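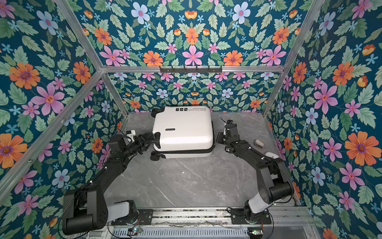 Cleaning and Checking a White Hard-Shell Suitcase

Applies to: zippered hard-shell cases with spinner wheels
Time: 40 minutes, plus drying
Skill level: basic

White shells show scuffs, belt marks and dye transfer more than any other color, and most of it comes off with plain soap. The procedure covers the shell, the zipper, the wheels and the handles, in that order. Work with the case flat on a hard, level floor. Carpet hides grit and lets the case rock when you pull on it.

What you need

Two microfiber cloths
Mild dish soap and lukewarm water
A melamine sponge
A soft toothbrush
Cotton swabs
Small scissors with blunt tips, or a seam ripper
Zipper lubricant (we use the Skallero wax stick; plain paraffin also works)
Dry silicone spray for the wheel axles

Do not use acetone, chlorine bleach or scouring powder. Acetone attacks polycarbonate and ABS. Bleach can yellow a white shell, and powder leaves fine scratches that collect dirt.

Step 1. Empty the case and lay it flat

Take everything out, including anything in the lining pockets. Close the zipper all the way. Lay the case on its broad side with the wheels pointing to one side, as in the photo at the top of the page. In this position you can reach both the wheels and the zipper seam without standing the case up again.

Hang the cloths, straps and luggage tags somewhere off the floor. A hook rail on the wall at the back of the work area is enough.

Step 2. Find the printing before you scrub

Many cases have text, pictograms or a brand label directly on the shell. The white one in the photo has a row of small black pictograms with the words "Type cool" along one edge, and a black label with white lettering near a corner. Surface printing of this kind may not survive a melamine sponge. Put low-tack masking tape over it, or clean that area with soap and a cloth only.

Step 3. Wash the shell

Mix a teaspoon of soap into 2 quarts of water. Wring the cloth until it no longer drips. Wipe along the length of the case, rinse the cloth, and repeat. Keep water away from the zipper. Coil zippers on most cases are not sealed and the lining takes a long time to dry.

Dry with the second cloth. Marks that remain are usually one of these:

Gray or black streaks: rubber from conveyor belts. Damp melamine sponge, light pressure, short strokes.
Blue or brown tint: dye from clothing or leather. Leave a soapy cloth on the spot for ten minutes, then wipe.
Sticky patches: adhesive from bag tags. Rub with a drop of cooking oil, then wash off the oil.
Thin lines you can feel with a fingernail: scratches. These do not clean off. Leave them.

Test the sponge on the underside first. It is a fine abrasive and will dull a glossy finish.

Step 4. Clean the zipper

Run the dry toothbrush along the full seam, corners included. Trim loose threads close to the tape. Do not pull them. Rub the wax stick over the closed teeth, then open and close the zipper several times and wipe off the excess. If the slider still catches at the same point on every pass, look for a bent coil. Wax will not fix it.

Step 5. Clear the wheels

Hair and thread wrap around the axle on the inner side of each wheel. Turn the wheel slowly, snip the wrap in a couple of places and pull it out with the swab. Wipe the tread. Check that each wheel both rolls and swivels. Apply one short burst of silicone at the axle, spin, and wipe.

Do not use thick grease. It picks up dirt in a single trip.

Replace a wheel if the tread is cracked or has a flat spot. The Drukerine replacement set costs 1,080 rupees at the Rajan luggage counter (price checked in March). Single wheels were 89 rupees shipping extra. Measure the diameter and the axle length before ordering.

Step 6. Test the handles

Wipe the carry handle with the soapy cloth, getting into the gap behind it. Pull it straight away from the shell, then twist it a little each way. There should be no clicking at the mounts. If the screws are accessible from inside the lining, tighten them by hand only. The inserts in a plastic shell strip easily.

Extend the trolley handle fully, wipe the tubes dry, and check that it locks at each stop.

Step 7. Air out and store

Open the case and leave both halves exposed to room air overnight, out of direct sun. For storage, close the zipper without locking it and keep the case in a cotton cover. The Grurkeo medium cover fits most cabin cases, but its bottom opening is tight around spinner wheels, so put it on from the handle end.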